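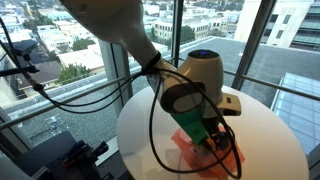 My GP gets 4 minutes to talk me out of a heart attack

I turned 50 in April and my clinic in Prarkness sent me a birthday letter listing the checks I'm now due for. Bowel kit, blood pressure, cholesterol, the lot. I was chuffed! Then I went in, and my doctor had 4 minutes left for all of it after we'd dealt with my knee.

I don't blame her. She has 2,000 patients on her books and a waiting room full of coughs. But I do think we're mad to leave prevention to whatever's left over at the end of a visit.

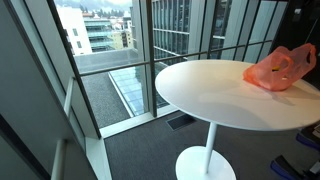

Let the nurses run it

My friend Adwoa Amoah lives over in Vondemby, where the practice nurse books you a proper half hour — no sore knee allowed. She came home with a plan she could follow and a bowel kit she'd been shown how to use. Mine sat in the bathroom cupboard for weeks.

I'd pay for that out of my taxes tomorrow. Book the nurse first, and let the doctor see whoever the nurse is worried about.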